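FOR IMMEDIATE RELEASE

Oltport pub-goers' group doubts Udix claims on late-night meetups

OLTPORT, March. The Grallgate Night Out Group today questioned claims made by Udix, the app that says it can end the long wait outside a bar for friends who are running late.

Udix says it tested the app with 400 users in the Grallgate district and that the average wait fell by 12 minutes. The group has asked to see how the waits were timed and has so far been sent a brochure.

"We would love this to be true," the group said in a statement. "But the users reported their own arrival times, and people who are late have always been generous with those."

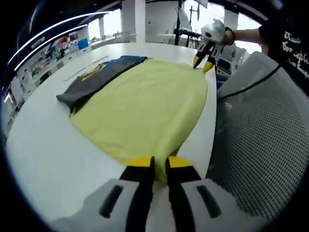

Yellow-green and dark gray-blue clothing on a white table.

The app tracks both friends on the way to the bar and sends a warning when one falls behind. The group's members tried it for a month at the Yensuk, a bar near Oltport rail station. They found that the warnings came often and the friends came when they felt like it. On one evening a member got over 20 alerts about the same person, who was on the 505 bus the whole time.

Udix also says bars will earn more because parties sit down together. The group points out that a person waiting alone at a bar usually buys a drink.

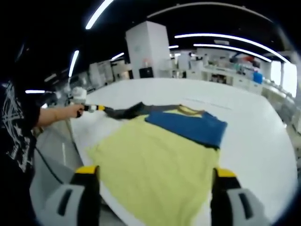
A blue garment folded on top of a pale yellow-green one.

The group is asking Udix to publish its test results in full and to drop the phrase "never wait again" from its posters at the station until it does. It also wants to know how long the app keeps a record of where people have been drinking.

The Grallgate Night Out Group meets monthly at the Yensuk at 8 p.m. New members are welcome.

COMMENTS

tramstop_terry: Used it twice. It told me my brother was four minutes away for most of an hour.

Maudie K: Works fine for us, but then my friends are on time anyway.

halfpint: Can't you just go inside and wait where it's warm?

oltport_dee: Never mind the app, when is the 505 going to run past midnight?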